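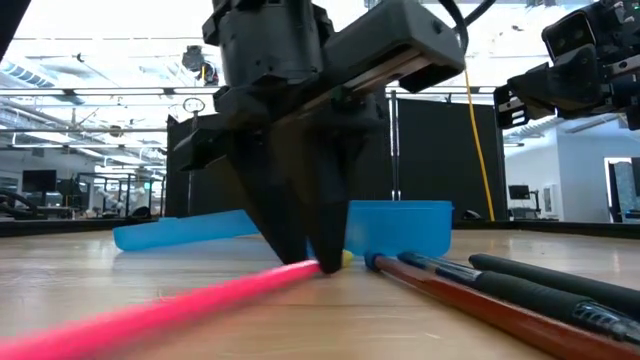
News & Announcements | Community

Iltton to Open Renovated Reading Rooms at Wendlow Library

Iltton, the nonprofit operator of the Wendlow Library, announced today that the ground floor of the building will reopen to the public in September following a full renovation. The work covers the main reading room, the children's room and the local history room, and adds a separate entrance on Jurlow Street for use in the evening.

The library will stay open until 9 p.m. on weeknights under the new schedule. Hours had been limited to the daytime during construction, when lending services operated from the upper floor.

"Residents asked for longer hours and for a quiet place to work after supper, and the new floor plan was drawn up with those requests in hand," Iltton said in a statement. "We thank our cardholders for their patience while the stairs served as the only way in."

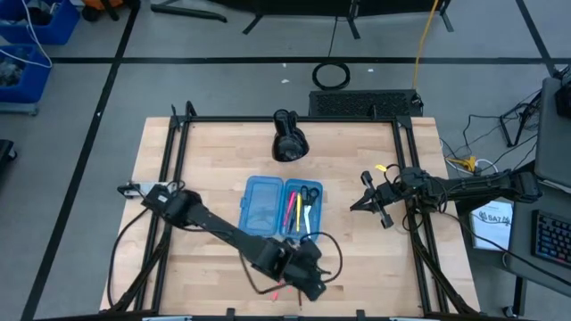 WENDLOW, September - The renovated floor provides seating for almost 500 readers. New lighting has been installed throughout, and the original windows on the Jurlow Street side have been repaired and fitted with shades. The front desk has moved closer to the main doors, and returns may now be made at any hour through a slot beside the evening entrance.

The local history room will hold the Insaurralde Collection, a gift of 2000 maps, letters and printed notices relating to the town and the surrounding farms. The collection was previously kept in storage and could be seen only by written request. Under the new arrangement, readers may ask for items at the desk and view them in the room during regular hours. Bound indexes to the maps are complete - the index to the letters is still being prepared and will be added next year.

Seven study rooms are available to groups and individuals. Each may be reserved for up to two hours at no charge with a valid library card. Reservations will be accepted at the front desk and by telephone. Groups of more than 20 should apply for the meeting hall on the upper floor, which keeps its present booking rules.

Story hour returns to the children's room on weekday mornings at 10 a.m. Homework help will resume in the afternoon once the school year is under way.

Books borrowed during construction may be returned without late fees through the end of September. Cards that expired while the ground floor was closed will be renewed at the desk on request.

About Iltton

Iltton is a nonprofit organization that operates the Wendlow Library under an agreement with the town. It provides lending, reference and reading programs to residents of Wendlow and nearby communities. Library cards are free to all residents.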